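The great plate reshuffle

3 minute read

So I finally did it – I pulled every last plate out of the kitchen cupboard and made myself choose favourites. It's been on my list since February, when Baldur came for dinner and I served four people on four plates that had never met each other before. He thought it was charming. I thought it was time to sort them out!

I should explain that I have never bought a dinner set. Everything I own has come one or two at a time, mostly from the Sunday market in Traltville, where there's a fellow with milk crates full of odd crockery and no interest at all in matching any of it. Most of it is a dollar or two. The most I've ever paid is $18, and I'd pay it again tomorrow.

My rule for the day was simple. Everything gets washed, everything goes in the rack, and while it's draining I decide whether it's an everyday plate, a cake plate or a plate for somebody else's cupboard.
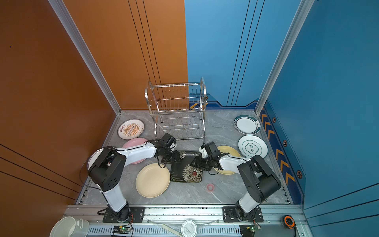

I'm a big believer in the two-tier rack, by the way. I held out for years with a tea towel spread on the bench (and a lot of wobbly stacking), and then my neighbour Sarka moved to a smaller flat and gave me hers. Plates stand up in the tines on top, lids and small bits go underneath, and I get half my bench back. Why did I wait so long?

The colours are what get me. I love a pale yellow plate under a slice of something dark and sticky, and pink is hard to beat for toast. Green rims make me want dumplings straight away. And a square black plate with a chrysanthemum pattern on it turns a mandarin and two biscuits into an occasion! Plain cream is still what I grab on a weeknight, because spaghetti looks right on it and I don't worry about the fork.

I did try to be strict. Anything with a chip on the eating edge went, and so did the ones too wide for the cupboard door (I've been putting those in on an angle for ages – madness). A small stack is now wrapped in newspaper for my niece, who moves out next month and owns one bowl.

The whole job took me 60 minutes, including a cup of tea. Next up is the mug shelf, and I'm a bit scared of it.

Comments

Ingvar Zoëga: Square plates never fit my rack properly. Do you stand yours on the corner?

Reply from the author: Flat side down, right at the end of the row! It leans a bit but it stays put.

Mel: Please do the mugs. I have 23 and live alone.

Recent posts

Marmalade, second attempt
What I keep in the tea towel drawer
A rainy Sunday at Traltville market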